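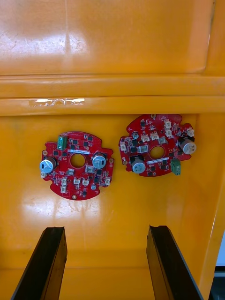 Photo: Sharon Mushi

Course Handout 5: Reading a Bill of Materials
Purchasing and Inventory for Small Manufacturers
Revised 7/1/26

Scope

This handout covers the structure of a bill of materials (BOM), the difference between single-level and indented formats, the calculation of gross and net requirements, and the treatment of scrap. Lot sizing is covered in the next handout. Students who missed the session on item numbering should read Handout 4 first, as the terms are used here without being defined again.

Definitions

Parent: an item made from one or more other items on the BOM.

Component: an item used to make a parent. A component may itself be a parent one level down.

Quantity per: the number of units of a component needed for one unit of its immediate parent. It is never stated per finished product unless the parent is the finished product. Most errors in the February assignment came from this point.

Level: the distance from the finished product, which is level 0. Purchased parts can appear at any level below that.

Low-level code: the lowest level at which an item appears anywhere in the product line. Requirements for an item are not netted until all parents above its low-level code have been processed.

Single-level and indented formats

A single-level BOM lists a parent and its immediate components only. It is the form in which most systems store the data. An indented BOM is built from the single-level records and shows every level under the finished product. Assembly supervisors usually work from the single-level form. Cost estimators and buyers usually want the indented form.

Indented BOM for the Tevetti control unit, partial:

Level 0: Tevetti control unit
Level 1: housing, quantity per 1
Level 1: circuit board assembly, quantity per 2
Level 2: bare board, quantity per 1
Level 2: terminal block, quantity per 1
Level 1: mounting screw, quantity per 4
Level 1: instruction sheet, quantity per 1

One control unit therefore needs two bare boards, although the quantity per on the bare board line is 1. Multiply down the branch. Do not add.

Gross and net requirements

Gross requirement for a component = planned order quantity of the parent x quantity per.

Net requirement = gross requirement - on-hand stock - scheduled receipts + safety stock. If the result is negative, the net requirement is zero.

Worked case. The planned order for the circuit board assembly is 2,324 units. On-hand stock of bare boards is 1,868. There are no scheduled receipts and no safety stock.

Gross requirement: 2,324 x 1 = 2,324
Net requirement: 2,324 - 1,868 = 456

The supplier, Kornov, sells bare boards in packs of 20. The order must be rounded up to 23 packs, or 460 boards. The four extra boards go into projected stock and must be carried into the next period.

Scrap

Scrap is recorded in one of two places. Component scrap sits on the BOM line and raises the requirement for that component alone. Assembly scrap sits on the parent and raises the requirement for every component under it. Entering the same loss in both places overstates demand.

With a scrap rate of 5 percent, divide the requirement by 0.95. Multiplying by 1.05 gives a slightly low answer and will be marked wrong. Round up after dividing.

Revision control

Each BOM line carries an effective-from date and an effective-to date. When one component replaces another, close the old line and open a new one. Overwriting the old line destroys the record needed for returns and repairs. The Mollel case in the reader shows a replacement in which the old line was left open, so that both components were bought for the same orders.

Reading

Istport case, sections 1 and 2
Mollel case, complete

Bring the Istport stock sheet to the next session. Calculators are allowed.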